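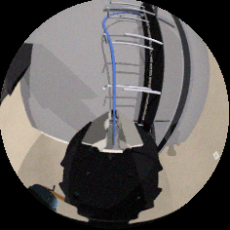 Pre-Run Checklist, Cable Routing Task – Stetside Robotics Club
Please go through every line before you press start in the simulator, even if you ran the same setup yesterday. I know it feels slow, and I promise it gets quicker once you know where to look! Most of our lost runs last term came from small things at the wrist, so that's where we begin. Check that the blue cable sits down between the two fingers, and follow its shadow on the gray surface as well, as it helps you judge how high the cable is hanging.

1. Scene loaded from the Rajan folder, not from somebody's desktop copy. OK
Comment: Thank you all for finally clearing out the old copies.

2. Wrist view and room view both open. OK

3. Speed limit set to 12 percent for the first run. FIXED
Comment: It was still at the value from the Dadex demo. Please put it back when you borrow the setup, there's a note in the binder.

4. Gripper opens and closes on command, 2 full cycles. OK

5. Clear path from the shoulder to the rack. OK
Comment: Move the arm slowly through its whole reach and watch the elbow as well as the fingertips. We all stare at the fingertips – I do it too – and then the forearm comes down on a clip.
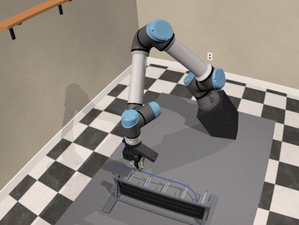

6. Cable clips upright along the rack. OK
Comment: Look at them from the side before you decide. If one leans, reload the scene and don't try to nudge it with the gripper, please.

7. Collision warnings switched on. OK

8. Stop key tested by the person who will be sitting at it. RECHECK
Comment: Tested, but by the driver. I'd like the spotter to do it themselves so their hand knows where to go.

9. Log set to stop at 800 steps. OK

10. Run name written in the Dosum sheet. MISSING
Comment: I do love the nicknames, but add the date too or we'll never find anything again.

Items 8 and 10 need to be closed before the afternoon session. Come find me at the back desk if you get stuck on either one, I'm there until 7.

Checked by: Revathi Rao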